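Small Cells & Benchtop Automation > Good Practice > House rules for a belt-pick cell, please pick holes in them

yamila_n
Posted 7:42 pm

Hi all! Long-time reader, and I finally have something worth posting. Our shop at Kornska has one small arm working over a short belt, and up to now the rules for running it have lived in three people's heads and on one sticky note. I've been asked to write them up as a single page that hangs by the cell. I've had way too much fun doing it and now I'd love for people to tear into it.

We handle small electrical parts. Push buttons, contact blocks, selector switches, that kind of thing. The arm picks from the belt and sets parts into a tray. The cell is called Lema on all our paperwork, so if I say Lema I mean the whole setup, arm and belt together.

Draft rules, version 2:

1. One part on the belt at a time during any test or teach run.
2. Belt stopped before a hand goes anywhere near it. Stopped means stopped at the drive, a pause in the program doesn't count.
3. Free travel no faster than 450 mm/s. Last stretch down to the part no faster than 65 mm/s.
4. After any change to a taught point, 300 clean cycles before the cell goes back on the schedule.
5. Parts that look like safety devices are treated as a special case (see below).
6. Floor under and in front of the belt swept at the start of each shift.
7. Anyone can stop the cell, for any reason, and doesn't have to explain it until afterward.

Rule 5 is the one I really want to talk about. A good share of what we handle is mushroom-head buttons, the same style you'd slap to stop a machine.
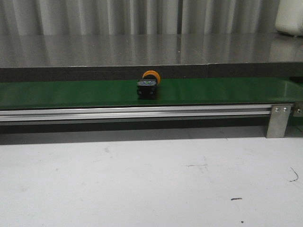
So picture a new person in their first week. Something goes wrong, they look for the big round button, and the closest one is stock. It's wired to nothing. They hit it and the arm keeps going. I've never seen it happen and I never want to. My draft wording is: "No loose stop-type button may be left within reach of the operator position except the one being handled. Stock buttons stay in a closed bin. The real stop is on its own post with a yellow backplate and nothing else on the post."

Is that enough? Too much? How do the rest of you write this down?

Yamila

greasegun_44
Posted 8:05 pm

Good list, and I'm stealing rule 7 word for word.

On rule 5, I'd go further. The general idea in every stop-device standard I've had to work with is that a dead stop button and a live one shouldn't be confusable. People usually apply it to unplugged teach pendants, but a button that's just product can fool someone in the same way. We cap ours. Plain gray slip-on covers, put on at receiving, taken off at pack-out. Takes a second per part and the color is gone from the work area completely.

tincup
Posted 8:19 pm

Caps sound nice until the thing you're training or tuning is a pick. If the gripper has to grab the real shape then a covered part is a different part. You'd be proving out the wrong grasp and then changing it. That's how you get a cell that passes every check with covers on and drops one in ten with them off.

greasegun_44
Posted 8:26 pm

Fair for a pick cell. Ours is a pack line with people doing the handling, so I never had to care about the shape.

yamila_n
Posted 8:40 pm

Yes, that's exactly our problem! We tried sleeves in July. The fingers closed on the sleeve and the button stayed behind inside it, half rotated. Kind of beautiful to watch, useless for us.

The closed bin seems to work. It's a little slower to load, and I've had one complaint so far.

A_Amaral
Posted 9:02 pm

Arnaldo Amaral here, I do cell acceptance for Stiveseo and I read lists like this for a living, so forgive the length.

Overall I like it a lot. It fits on a page and every line is something you can check by looking. Most one-pagers I get have "operate safely" in them somewhere, and I cross that out every time.

Rule 1. Keep it, and add where. "One part, on the flat of the belt, clear of both ends." If it's too near an end, the part can tip as the belt goes over the roller, and the arm will chase a part that's changing pose.

Rule 2. Very good. Add the name of the person who's allowed to restart.

Rule 3. I don't care for fixed speeds on a wall sheet. Speeds belong in the risk assessment and in the controller's limits. Put them on paper and people think paper is what's holding the arm back.

Rule 4. Three hundred cycles is fine for a moved point. For a change of finger it proves very little by itself. What are you looking for in those cycles?

Rule 6. I'd move it up to number two or three. Short belts sit low, and every clip and offcut that leaves the belt ends up on the floor in front of it. People kneel there to look at the drive.

tincup
Posted 9:15 pm

Disagree on rule 3. Yes the controller should enforce it. But if I walk up and see an arm moving faster than the number on the sheet, I know something's off. Without the number I have nothing to compare it to. I've caught a wrong speed profile exactly that way, by eye, standing there with coffee.

A_Amaral
Posted 9:21 pm

You can judge 65 from 90 by eye?

tincup
Posted 9:24 pm

No, but I can judge 65 from 450, and that was the mistake. Somebody had copied the free travel speed into the approach.

A_Amaral
Posted 9:30 pm

All right, I'll give you that one. Then the sheet should say "limits are set in the controller, these are for comparison." I can live with it in that form.

yamila_n
Posted 9:48 pm

Ooh, I like that wording, going in.

Arnaldo, to your question on rule 4: in those cycles we log dropped parts, double tries, and any contact with something other than the part. Any contact resets the count to zero. People groan about it, but it has done more for us than any other rule on the page. You get very careful about your points when a touch at cycle 280 costs you the afternoon.

The end of the belt is a great catch and I hadn't written a word about it. We do have a habit there, it just never made it to the sheet. Before the first run we jog the arm to the end plate with the fingers wide open and the belt bare, and look at what the fingers could meet on the way down.

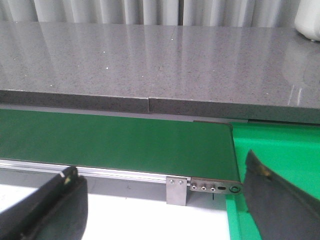 Then we go through the hardware by name. Bracket, screws, the axle end, anything that sticks out below the frame. If you can't say how far a fingertip will be from each one at its lowest point, you don't get to teach in that area. I'd write it as: "Keep-out zone at each belt end, covering the roller, the end plate and all fasteners. No grasp is taught inside it. Zone is checked with open fingers and a bare belt after any finger change."

I think that answers your point about finger changes too? The cycles come after it.

belt_and_braces
Posted 10:10 pm

Open fingers is the part I'd put in capitals. So many people check clearance with the gripper closed because that's how it was parked. Then it opens over the part and gets an inch wider on each side, and there's your end plate with a new scratch.

Also, if there's a drop or a change of surface at the end of a belt, check the camera there as well as the arm. Two greens next to each other are not the same green to a vision system. We had a darker belt running up to a brighter tray and the part finder happily drew a box around the border between them. Found a "part" every single time.

tincup
Posted 10:17 pm

Ha, we got that from the glare off a polished bench. The reflections behind the belt got picked up as an object whenever the overhead lights were on full. We ended up masking everything past the back edge of the belt.

yamila_n
Posted 10:25 pm

Masking! Do you count that as a rule or as setup?

tincup
Posted 10:29 pm

Setup, with a rule that says who can change it. Same as a taught point for us. Touch the mask, run the full count again.

greasegun_44
Posted 10:41 pm

I'll be the grump for a minute. This page started with seven lines and it's heading for twenty. At the Sostard plant we had a laminated sheet with 26 rules on it, and the only one any operator could recite was the one about food. Keep the wall sheet at seven and put the mask and the keep-out stuff in the setup procedure, where the people who teach points will read it.

A_Amaral
Posted 10:53 pm

I disagree a little. The keep-out zone belongs on the wall as a drawing. One outline of the belt with the two ends hatched. An operator loading a part by hand has to know it as much as the programmer does, see my note on rule 1. The mask can go in the procedure, agreed.

belt_and_braces
Posted 11:02 pm

We put hatched tape on the side rail to mark the ends. No drawing needed, and it's right where your hand is when you set the part down. Just stay out of the slots in the profile if you use those for mounting things, tape in a slot is a misery to get out.

yamila_n
Posted 11:20 pm

You people are wonderful. Tape on the rail is getting done tomorrow morning before anyone can form an opinion.

Version 3, wall sheet:

1. Floor swept at the start of shift, under and in front of the belt.
2. Belt stopped at the drive before hands go in. Restart by the named person on the board only.
3. One part at a time in test or teach, on the flat, between the tape marks.
4. No loose stop-type button within reach except the one being handled. Stock in the closed bin. Real stop on its own post.
5. Limits are set in the controller. For comparison: 450 mm/s free travel, 65 mm/s on approach.
6. After any change, 300 clean cycles. Any contact resets the count.
7. Anyone can stop the cell. Explain afterward.

Setup procedure gets the keep-out zone check with OPEN FINGERS (capitals, as requested) and the vision mask.

Still seven, greasegun!

greasegun_44
Posted 11:26 pm

I'd hang that up. Number 6 says "any change" though, and someone is going to ask you if a new light bulb counts.

A_Amaral
Posted 11:31 pm

With vision in the cell, I would say it does.

tincup
Posted 11:33 pm

Three hundred cycles for a light bulb. Your shift lead is going to love you. I'd do a short run for lighting, 50 or so, and save the full count for points, fingers and the mask.

yamila_n
Posted 11:45 pm

Going to sleep on that one. I lean toward Arnaldo but I also have to face the people who'd be standing there. I'll ask the evening crew what they think and post version 4 once the tape has been on for a couple of weeks. If anyone has wording for the restart board, please send it, ours is a whiteboard and the names keep getting wiped off by sleeves.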